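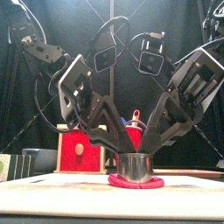
Re: [cell-upkeep] Two-arm cell drifts after camera swap

Last updated: 2021-03-28
2 comments | 3 shares

Ainhoa Garrido wrote:

> Hi all,
>
> We swapped both wrist cameras on the Toledo cell and now the right
> finger gets to the rim of the metal cup before the left one does. The
> cup scoots sideways on its pad and the run stops with fault 141. I
> redid the camera calibration three times. The numbers look lovely and
> the cup still scoots. Do I have to redo the base alignment too? I would
> like the answer to be no.
>
> Ainhoa

Ainhoa,

The answer is probably no, though I admire how early you gave up hope.

Fault 141 on the Clolico controller means one arm felt a load it wasn't told to expect. The manual describes it as a "contact event," a phrase that also covers driving into the table. The calibration can be perfect and you'll still get it if something is tugging on the wrist. After a camera swap I look at the cable before I look at any number.

Each camera cable needs a loop above the wrist big enough that the last joint can go through its whole range without pulling it straight. People love to tidy these. They pull out the slack, put on a cable tie, and take a picture for the boss. Then the arm reaches down, the cable goes tight, and you have a very neat machine that can't find a cup. Cut the tie. An ugly loop is fine.

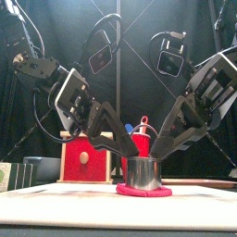
While you have the arms down at the rim, turn the speed to its lowest setting and bring in one finger at a time. Left first, touch, back off. Then right, touch, back off. Write down where each one makes contact. If the right finger is early by the same amount every time, it's an offset and you can fix it in the tool table in a minute. If the amount wanders, it's the cable, or a finger screw has worked loose. Check the finger screws anyway. Ours at Lendico came loose in December and I spent an entire afternoon blaming the software, which deserved it for other things.

Keep the soft pad under the cup during all this. On the bare tabletop it slides if you breathe near it, and you'll be tuning the arms to chase it.

Once the rim is good, try the pail with one arm only. That wire handle is thin and it will show you a height error the cup was kind enough to hide. Send the other arm up out of the way first, by hand if you don't trust it.

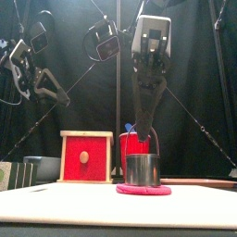 Right gripper at the wire handle, left arm kept high.

If the tip comes down beside the handle, change the tool offset and leave the base alone. I mean it about the base. Every time somebody "just nudges" it, they get to meet all the old positions again, one by one, with the emergency stop in hand.

Before you call it done, stand back and look at the whole enclosure. The camera brackets get all the attention and the rest of the frame gets leaned on. 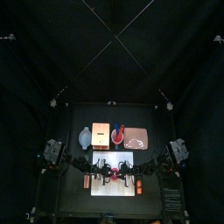 Things to check before you power back up

- Corner brackets tight, top and bottom. Use a wrench. Wiggling with a finger tells you about your finger.
- Fabric pulled back from the arms' path. A sagging panel reads as a wall to the collision check, or as nothing, depending on its mood.
- Diagonal cables snug, both of them. If one is slack the frame can lean.
- Base bolts on both rails. Look for a shifted base, don't loosen anything.
- Camera plugs seated at both ends. The Turen ones click twice and the first click is a lie.
- Offsets saved to the controller as well as to your laptop. Yes, I did that. No, I don't want to discuss it.

Then run three slow cycles with your hand near the stop. If you still get 141, send me the contact positions, left and right in separate columns please, and say whether the loop was tied down when you started. I already have a guess.

Casimiro Figueroa
Lendico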